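Packaging Methods, Unit 4: Corrugated blanks and hand set-up
Course handout, Annan site
Last updated: March

4.1 Scope

This handout covers the die-cut carton blank from delivery to the point at which it is folded. Closing, taping and pallet patterns are dealt with in Unit 5. Students should have read the notes on board grades before the bench session.

4.2 Terms

A blank is a single piece of board, cut and creased but not yet erected. A panel is an area bounded by creases or cut edges. A tab is a small projection meant to enter a slot or lie behind a panel. A flap is larger and forms part of a closure. A notch is a relief cut; it lets adjoining parts turn without tearing the liner. A crease (fold line, score) is a line of crushed board along which the panel will turn.

Regular slotted cartons are made with straight cuts only. Die-cut blanks are pressed with a shaped tool, so their outlines may be irregular, with rounded corners and stepped flaps along one or more sides.

4.3 Receipt and storage

Blanks are supplied flat, in banded stacks. Store on a level board, clear of the floor and away from outside doors. Do not stand blanks on edge. A stack of 300 should be turned top to bottom if it has been left for a whole term, as the lower sheets take a set from the weight above.

Board that has taken up moisture will crease softly and spring back less. Board that is too dry cracks at the outer liner. Both faults show first at the long creases.

4.4 Worked case: Grarklow tray

The Grarklow tray has a finished length of 261 mm and a finished wall height of 17 mm less than the first drawing. The change was made after the Pistham trial, in which 211 trays were erected by hand and more than 17 were rejected for split corners. The cause was traced to notches that stopped short of the crease. Extending them removed most of the fault.

Points to note:

- The notch must reach the crease line but not cross it.
- Rounded flap corners are less likely to catch during insertion.
- The tab is narrower than its slot. Measure both before blaming the operator.

4.5 Laying out the blank

Clear the table before the blank is put down. Open it fully, with no panel folded under, and check the outline against the drawing, starting at the side with the most cuts. Ribbed or slatted table surfaces are acceptable for inspection. For creasing by hand, place a flat sheet beneath the blank, or the pressure of the bone folder will follow the ribs.

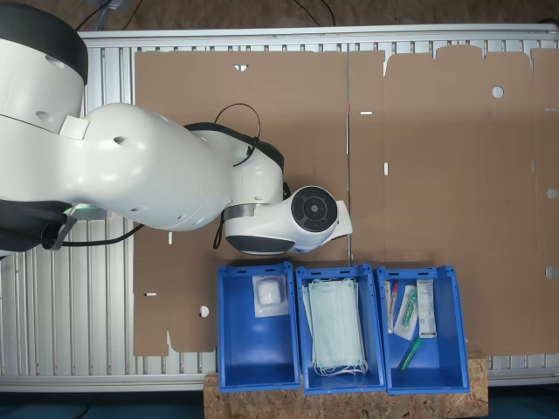

Kwame Ayaaba disagrees with the flat sheet. On the Nukard line he found it slid about more than the blank did, and he would sooner pre-break each crease in the air, over the edge of the hand, and put the board down only to square it up.

Either method may be used in the bench session. Record which one was used, as the results are compared in Unit 5.

4.6 Order of folding

Pre-break all creases to a right angle and release. Raise the long walls first, then the short walls. Turn in the corner tabs before the outer flaps are brought over. If a tab resists, open the wall and look for waste board left in the slot.

Reading for Unit 5: sections 5.1 to 5.3, and the Grarklow drawing, sheet 2.

Contact the course office | Copyright Annan Packaging Course | Back to top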